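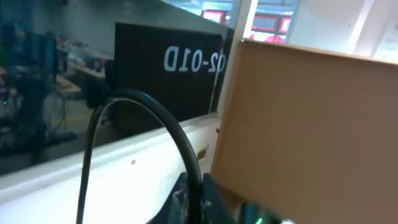 How should a cable be coiled so that it lies flat again next time it is used?

Follow the curve the cable already has and add a half twist with each turn, so that no strain is stored in the jacket. Wrapping it round the hand and elbow puts a full twist into every turn, and the twist comes out as kinks when the cable is pulled straight.

Notes on coiling

Lay the cable out at full length before starting. Hold one plug in the left hand with the cable running away to the right. Run the right hand along the cable for one arm's length, bring it back, and roll the cable between thumb and forefinger as the turn closes. The turn should hang flat. If it springs into a figure of eight, the roll was in the wrong direction or was left out.

For cables longer than 7 metres, use alternate turns: one over, one under. The under turn is made by turning the hand so that the cable passes behind the coil. The two twists cancel and the cable can be thrown out in a straight line. Keep the free end out of the middle of the coil. An end that has dropped through will put a row of knots in an over-under coil when it is pulled.

Loop size depends on the cable. Thin charging leads can be wound to the width of a hand. Mains flex and anything with a screen under the jacket should be wound wider. A tight coil in a stiff cable will not stay closed without a tie, and the tie ends up doing work that the coil should do.

Releasing a tangle

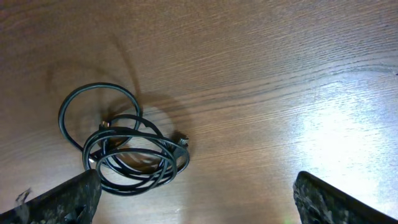

Pulling on a plug is the usual cause of a tangle becoming a knot. Put the cable on a flat, clear surface with good light and find both ends before moving anything else. Open the largest loop first. In a tangle like the one on the table, with one wide oval at the top and the rest bunched into long tight loops, the slack is in the oval, and it can be fed down into the bunch a little at a time. Lift the strands that cross on top, one by one, and lay them to the side. Pass the smaller plug through the openings; the larger one stays where it is. When a strand resists, stop and loosen the loops on both sides of it.

A cable that has been stored badly for a long time will keep its old bends. Lay it out straight in a warm room overnight, then coil it in the morning. Do not use a hairdryer or a radiator. Too much heat softens some jackets and may leave them tacky. A cable that still shows a sharp kink after this should be examined along the kink for splits. Mains flex with a split jacket goes in the waste electricals bin, and tape is not a repair.

Ties

Hook-and-loop strip is the most useful tie. I buy the Jemico strip on the roll and cut it to length. Fix it to the cable at one end, near the plug, so that it stays put when the coil is undone. Elastic bands perish and stick to the jacket. Wire ties from food bags are acceptable for thin leads if they are not pulled tight. Single-use plastic ties bite into the jacket and have to be cut off, with some risk to the cable.

Storage

Hang heavy coils on a wide peg or a section of drainpipe screwed to the wall. A nail concentrates the weight on one point. Short leads go in a divided drawer or in a cardboard box with partitions. The Grurau drawer insert has compartments 40 mm deep, enough for a phone lead but too shallow for a laptop supply. For those I use the Bakos tray, part number 2632, and leave the lid off.

Label both ends. A strip of masking tape folded over to make a flag is adequate and takes pencil. Write the device and the length. Printed labels from an Onutano machine last longer but tend to lift at the corners on thin round cable, so wrap them lengthwise with the ends meeting back to back.

Go through the drawer once a year; mine is done in September. Any lead whose device has gone can go as well, apart from one spare of each common type.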